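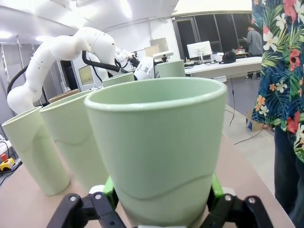

Reusable Cup Scheme, Favley Site: Progress Report to the Odilard Fund
Category: Grants & Reporting > Waste Reduction
Last updated: November 2019

1. Status

The scheme opened in September in the staff canteen at Favley. It replaces single-use cups at the hot drinks counter with returnable ones, issued against a deposit. Counter service is running as planned. Extension to the Plattner building has been delayed and is covered in section 4.

2. Stock and issue

The opening stock was 80 cups, divided equally between the two service points. Each service point therefore began with 40. Cups are issued at the till and the deposit is recorded as a separate line on the receipt, so that it does not appear in the sales figures. The till software needed a change to handle refunds without a matching sale. The supplier made this change at no charge, but refunds during the first week were entered by hand and have since been reconciled.

Returns are accepted at either service point regardless of where the cup was issued. In practice most cups come back to the ground floor, and stock has to be carried upstairs before the morning break. This task was not in the original staffing plan. It has been added to the opening routine for the upper counter.

3. Washing

Cups go through the existing dishwasher on the standard program. The racks supplied with the machine were designed for plates and did not hold cups securely. Two cup racks were bought from the equipment line of the budget. Drying remains slow. Cups taken directly from the machine retain water in the base recess, and stacking them in this state left marks on the shelf liner. Kitchen staff now leave them inverted on an open rack until the end of the lunch service.

No change to detergent dosing has been made. The water softener was due for servicing before the scheme began and was serviced in September.

4. Plattner building

Vending machines in the Plattner building dispense their own cup and cannot be set to skip this step without a sensor kit. Lakmal Gamage has obtained a price for the kit and is waiting for the machine operator to confirm that fitting it does not affect the service contract. Until that is settled, no cups will be issued in Plattner and the related funds remain unspent.

5. Budget

Spending to date covers cups, racks, signs and printed receipts. Signs cost more than planned, as the first set gave the wrong return hours and was reprinted. The difference was met from contingency. We ask the Fund to approve carrying the Plattner allocation into the next reporting period.

6. Next period

- Complete a full stock check at both service points.
- Obtain the operator's written answer on the sensor kit.
- Move the return shelf on the ground floor away from the tray line, where it slows the lunch queue.
- Submit receipts for the racks and the second set of signs.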